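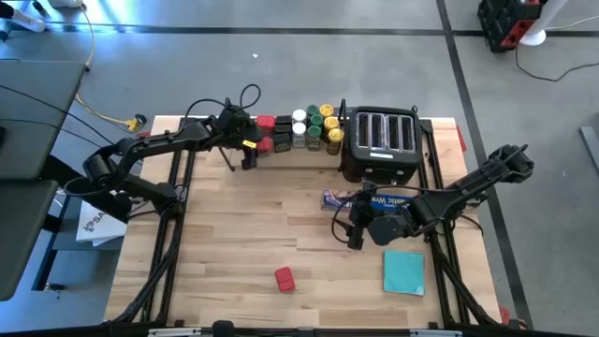 홈 > 영상·음향 > TV용 사운드바 > Cemura 대사 강조 사운드바

Cemura 대사 강조 사운드바 (수입: Mastier)

범죄 수사 드라마를 보다가 리모컨을 몇 번이나 드십니까. 취조실 장면에서는 형사가 중얼거려서 볼륨을 올리고, 문이 부서지는 장면에서는 깜짝 놀라 다시 내립니다. 제조사는 이 제품이 그 문제를 "완전히 해결"한다고 씁니다. 저희 매장에서 두 시즌 분량을 틀어 본 결과로는 완전히는 아니고, 꽤 줄여 주기는 합니다. 그 차이에 이 가격을 낼지는 아래를 읽고 정하세요.

대사 모드

버튼을 누르면 사람 목소리 대역이 올라가고 저음이 깎입니다. 단계는 2단계입니다. 1단계는 늘 켜 두어도 크게 거슬리지 않습니다. 2단계는 대사가 또렷한 대신 배우 목소리가 전화기 너머에서 들리는 것처럼 얇아집니다. 상자에는 "스튜디오에서 듣는 그대로"라고 적혀 있는데, 2단계를 켠 상태라면 동의하기 어렵습니다.

원래 녹음이 뭉개진 장면은 이 기계로도 살아나지 않습니다. 배경음악이 대사를 덮도록 믹싱한 드라마라면 음악도 같이 올라옵니다. 자막을 끄고 볼 수 있게 된다는 광고 문구는 작품에 따라 맞기도 하고 틀리기도 합니다.

야간 모드

큰 소리를 눌러 주는 기능이고, 저희는 대사 모드보다 이쪽을 높게 봅니다. 총소리나 사이렌이 대사와 비슷한 크기까지 내려와서 밤 11시에 최종회를 몰아 보아도 옆방이 조용합니다. 대신 긴장감은 줄어듭니다. 공포물이나 액션 영화에는 끄고 쓰시는 편이 낫습니다.

드라마 자동 인식

솔직히 무엇을 인식하는지 모르겠습니다. 수사물을 틀어도 '스포츠'로 잡힌 적이 있고, 토크쇼와 드라마는 거의 구분하지 못했습니다. 설정에서 끌 수 있으며 저희는 끄고 썼습니다. 이 기능 하나 때문에 상위 모델로 올라가실 필요는 없습니다.

사양

본체 길이: 44cm
화면 권장 크기: 28인치 이상
최대 블루투스 거리: 10m (제조사 표기, 벽이 있으면 짧아짐)
연결: HDMI ARC, 광입력, 블루투스
구성품: 본체, 리모컨, 광케이블, 전원 어댑터, 벽걸이 나사
미포함: HDMI 케이블, 리모컨 건전지

HDMI 케이블을 빼 놓은 것은 이 가격대에서 이해하기 어렵습니다. 광케이블로 연결하면 TV 리모컨으로 볼륨이 조절되지 않는 경우가 있으니 집에 남는 HDMI 케이블이 있는지 먼저 확인하세요.

Ollow 제품과 비교

같은 가격대에서 가장 많이 물어보시는 것이 Ollow 소형 사운드바입니다. 음악은 Ollow가 낫습니다. 저음이 더 단단하고 가수 목소리도 자연스럽습니다. 대사만 놓고 보면 Cemura가 앞서지만, 제조사 홍보 책자의 막대그래프만큼 벌어지지는 않습니다. 그 그래프에는 세로축 단위가 없습니다. 드라마 위주로 보시면 Cemura, 주제곡을 찾아 듣는 분이면 Ollow를 권합니다.

'Orozco 에디션'에 대하여

수사 드라마 Orozco의 로고가 전면에 인쇄된 한정판입니다. 내부 부품은 일반판과 같습니다. "출연진이 현장에서 쓰는 소리"라는 홍보 문구의 근거를 수입사에 문의했으나 답을 받지 못해 이 페이지에서는 뺐습니다. 전원을 켤 때 드라마의 오프닝 음이 나오는데 끄는 메뉴가 없습니다. 팬이 아닌 가족과 함께 사신다면 일반판이 편합니다.

자주 들어오는 문의

TV 자체 스피커와 같이 쓸 수 있나요?
TV에 따라 됩니다. 다만 두 소리가 어긋나 울리는 경우가 많아 권하지 않습니다.

입 모양과 소리가 안 맞아요.
리모컨의 SYNC 버튼으로 조절합니다. 블루투스 연결에서는 조절해도 조금 남습니다. 드라마를 보실 때는 선으로 연결하세요.

더빙판에서도 효과가 있나요?
있습니다. 더빙은 원래 목소리가 크게 녹음된 편이라 차이는 작습니다.

보청기 대신 써도 되나요?
안 됩니다. 의료기기가 아닙니다.

배송 및 반품

월요일 오전 주문까지 그 주 물량으로 출고합니다. 개봉 후 단순 변심 반품은 왕복 배송비가 부과되고, Orozco 에디션은 겉상자의 봉인 스티커가 훼손되면 재판매가 어려워 반품을 받지 않습니다. 초기 불량은 에디션과 상관없이 교환해 드립니다. 보증 수리 접수는 Mastier 서비스 창구에서 하며, 구매 영수증이 필요합니다.

구매 전 확인

TV 뒷면에 HDMI ARC 또는 광출력 단자가 있는지
TV 받침대 사이에 본체가 들어가는지
TV 설정에 '음성 명료' 메뉴가 있는지

마지막 항목은 꼭 먼저 켜 보세요. 최근 TV에는 비슷한 기능이 들어 있는 경우가 많고, 그것으로 충분하면 이 제품은 사지 않으셔도 됩니다.

함께 보는 상품: Ollow 소형 사운드바 / HDMI 케이블 / 벽걸이 브래킷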